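Pine shelf went yellow and sticky after oil -- start over?

Posted in Home & Repairs, Sesdale neighbors board

ellery_basement
Bought a long pine board for a shelf over the washer. Sanded it Friday, wiped on some oil I had left from a cutting board project, now the whole thing is tacky and kind of orange. Been two days. Basement is cold if that matters, it's January. Do I wait it out or strip it and begin again? Also there's another board the same size still bare, so I could just use that one and forget the first. It has to hold detergent and a couple of paint cans, nothing fancy. Don't want to spend much. Thanks

Lindsay Wihongi
Don't strip it yet. Two days in a cold basement is nothing. Bring it upstairs, somewhere with a bit of air moving, stand it on edge and leave it alone till next weekend. If it's still grabby after that, too much went on and it sat there. Rag with mineral spirits, rub hard with the grain, wipe dry, wait again. Hang the rags flat outside when you're done, don't ball them up in the trash, oily rags can catch fire on thier own.

What kind of oil though? If it was plain mineral oil it's never going to harden. That stuff stays wet-ish forever, fine for a cutting board, bad under a detergent bottle. You'd have to clean off as much as you can and live with it. If it was boiled linseed then yes it cures, slow, and yes it goes yellow. Pine does that by itself too, just takes longer.

For the second board -- water based poly, the satin one. Thin coats, light sanding between with 220. Stays closer to the bare color. I did 8 shelves for the laundry room at our Asbridge place that way, 51 dollars all in with the brackets, and they've had bleach jugs on them for 5 years.

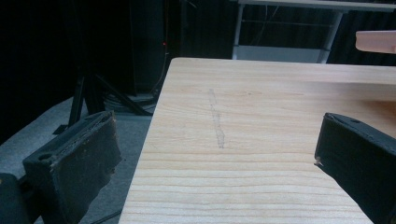
Test any finish on the underside first and let it dry overnight before you decide you like it. Then clean up the top, people skip this part. Pencil especially. A faint gray streak like the one across the grain there looks like nothing on bare wood, but put a clear coat over it and you're looking at it for good. White eraser first, then a few passes with 220, done. Vacuum, damp rag, let it dry, then finish. And do the ends, they soak up more than you'd think so give them a extra coat.

gutterguy10
just paint it. its a basement

ellery_basement
Checked the bottle, it's mineral oil. Well shoot. Going with the other board and the poly. Oily one can go in the garage under the paint cans. Lindsay, did you use a brush or a foam pad?

Lindsay Wihongi
Foam brush, the cheap ones. Toss it after each coat. Don't shake the can, stir it, or you get bubbles.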